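How I finally got the table back
Posted in Tidying, Small Rooms

If your place is anything like mine, the table is where everything goes to wait. Keys, mail, the half-eaten packet of bikkies, whatever toy got carried in from the car. I'd clear ours at night and by breakfast it would be covered again, and I blamed everyone in the house except myself (I was the worst offender by a mile).

So in September I started what my sister-in-law Kamala calls the six o'clock sweep. You set a timer, you stand at the table, and you don't sit down until every single thing has gone to its own spot. That's it! No fancy system, no colour-coded tubs. It takes me less time than boiling the kettle now, although the first few goes were pretty grim.

A few things I've picked up along the way.

Start with food. Anything opened gets a peg or goes into a jar straight away, and anything unopened goes back to the pantry. Biscuits left on a table get eaten, we all know this, and then you're wiping up crumbs as well.

Do the small rolling things next. Balls, marbles, beads, pen lids. They're the ones that end up under the couch, and I once paid 54 dollars to have a bead fished out of the vacuum. I keep a shallow bowl on the shelf just for rollers and tip it out when it fills up.

Clear containers are your friend for little bits. I had lovely lidded tins for years and could never remember what was in any of them, so I'd open all of them looking for one rubber band. With a see-through cube you just look. Flat printed boxes are fine too, but stick a label on the short end so you can read it once they're stacked.

Soft toys go last, because they're bulky and they trick you into thinking you've done heaps. Ours live in a basket by the door — one basket, and when it's full something goes to the op shop.
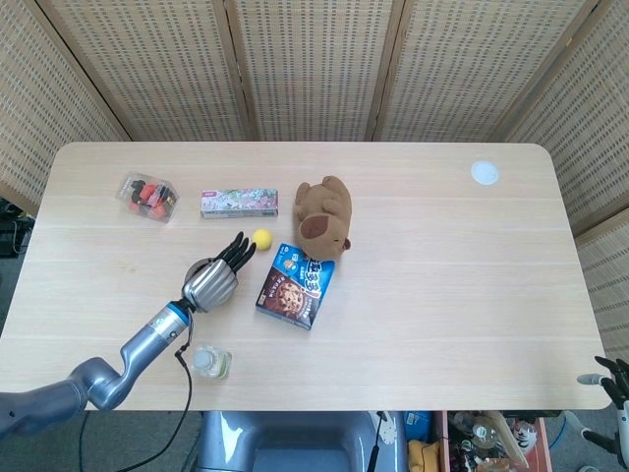 Now, the folding screen question, as I get asked about it more than anything else. A woven divider behind the table is brilliant in a small room. It hides the ironing, it lets a bit of light and air through, and it folds flat when people come over. Dust does love those little holes, though. I use a dry, soft paintbrush, top to bottom, then the brush attachment on low. Don't go at it with a wet cloth, I made that mistake on our first one and the weave went all wavy.

For a pale timber top, a barely damp microfibre cloth and then a dry one, always along the grain. Sticky patches get a drop of dish soap in warm water. Go easy around the corners where the finish wears first, and use coasters, even if the kids roll their eyes at you.

Next time I'll do the hallway cupboard, if I can get the door open.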